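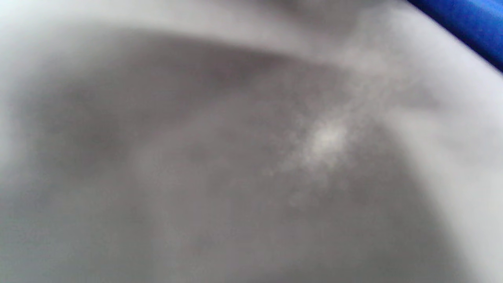 Will the new Hauser custom firmware brick my handheld? It depends on which board revision you have, and the box won't tell you that.

We got a pile of mail on this after the last issue, so it goes first. Stostex put out version 4 of its custom firmware for the Hauser handheld, and the download page says it works on "all known models." I have read that sentence on a lot of download pages over the years. Usually it means all the models the author owns.

The forum at Jidelby has been keeping a tally of installs. At the time of writing it lists 957 reports, and 631 of those say the install went through with no trouble. The Stostex people call that a good result. I'd want to know more about the other 326 before I let it near a console I care about. Some are surely people who pulled the battery too soon or used a bad memory card. Some are people who posted "doesn't work" and never came back. But a fair number give the same error, 1334, at the same point in the install, and that looks to me like a hardware problem that somebody should own up to.

The stock reply on the forum is to format the card and try again. Fine, do that, it costs nothing. Two people who got error 1334 say a fresh card fixed it. Many more say it did nothing at all, and their posts tend to get buried under folks asking about themes.

What you should check first is the board code. Go to System, then About, and hold the left shoulder button while you press Select. You'll see a short string. If it ends in a C, you have the later board with the different memory chip, and most of the error 1334 posts that mention a board at all mention that one. If it ends in A or B, your odds look better. I won't say safe.
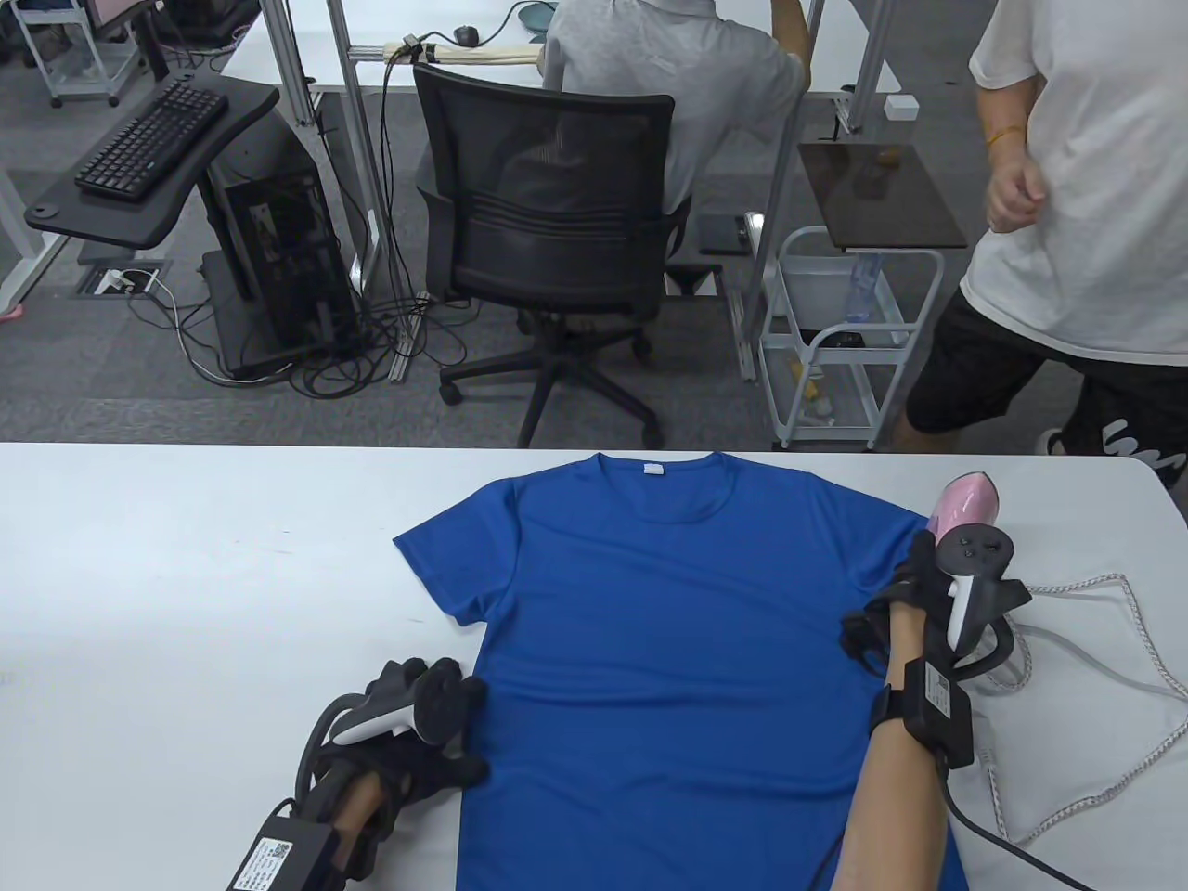
Blue tee, laid flat on the table.

Don't go by the purchase date. I see this advice every week – "if you bought it before November you're fine" – and it was never much good. Stores sell old stock late and new stock early, and used consoles get their shells swapped all the time. The serial number under the battery is a little better but not by much, for the same reason.

Then there's the Flarton loader, which is supposed to let you run homebrew without touching the built-in firmware at all. It starts from the memory card and goes away when you power off. On paper that's the sensible choice for anyone with a C board. In practice it won't wake from sleep properly on mine, save states are hit or miss, and the "permanent fix" has been due next Tuesday for a good while now. Still, a crash you can clear by holding the power switch is a crash I can live with.

A word on the claim that version 4 doubles battery life. I ran the same game at the same brightness on the stock firmware and on the new one, on an A board, and couldn't tell them apart. The option that really saves power is the lower clock speed, and that was already in the last version under a different name.

If you do go ahead, charge the battery all the way, leave the charger plugged in, and copy your saves to a computer. Make the backup dump when the installer offers it and check that the file isn't empty, as mine was the first time. Keep that file somewhere other than the card.

If you have a C board and it worked, write in and tell us the full board code and which card you used. "Works great" on its own goes in the trash.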